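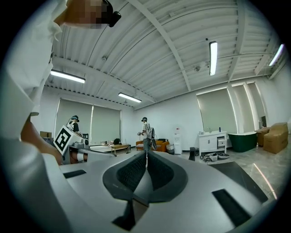

The Drawer

The job was to close a drawer. I had closed drawers before, for free, and thought I was overqualified.

"You're not closing it," the trainer at Arkdale told me. "You're showing it being closed." She handed me a white gripper with a split finger pad and a handle, and a headset strap that smelled like the previous hire. Whatever the gripper saw and did, the robot would learn. The robot itself was in another building. I was told it was very excited, which I took to be a figure of speech.

My station was the bathroom. It had a vanity, a dark green bathtub with no plumbing, and a little blue bottle that nobody was allowed to drink from or ask about. Past that stood an orange armchair, which belonged to the living room, a place about as wide as the armchair. The water cooler was real. On my first morning I demonstrated it to the robot by mistake, four paper cups in a row, and got a note.

The quota was 300 drawers a shift. A drawer counted if you opened it, paused, and closed it without using your other hand, your hip, or your knee. I had not known how much of my life I was doing with my hip. By lunch I had thirteen clean ones and a rejected batch marked "hesitant."

"It shouldn't look like you're thinking," the trainer said.

"I wasn't."

"Then it shouldn't look like that either."

The man in the next station wore a cap and had been there since December. He did bottles. He could pick up a bottle, consider it, and put it down again in a way that made you feel the bottle had been improved. They said his bottles had gone to Climura, the big client, without a single edit. I watched him over the edge of the tub and tried to copy his wrist, and so for one afternoon the robot learned drawers from a person who was learning bottles.

In my second week they sent me a clip. It was the robot, over in the other building, on its first drawer. It rolled up to a vanity a lot like mine. It opened the drawer. It paused. Then it leaned in slightly from the left, where a hip would have been if anyone had given it one, and waited.

I watched it 3 times and went to find the trainer.

"Where did it get that?" I said.

She scrolled for a while. "Drawer 2,000," she said. "And most of the ones before it."

I explained that I never once touched the thing with my hip. She agreed that I hadn't. She said I had wanted to, though, and it was all over the data.

They offered to move me to the armchair. The task there was to put a cushion on it, take the cushion off, and look satisfied in between, and it paid the same. I said I'd think about it, and she said that was fine as long as I did it off the clock with the gripper down.

I went home at six. The kitchen drawer was open, the one with the forks. I stood in front of it with both hands at my sides, paused, and closed it so cleanly that I looked over my shoulder for somebody to write it down.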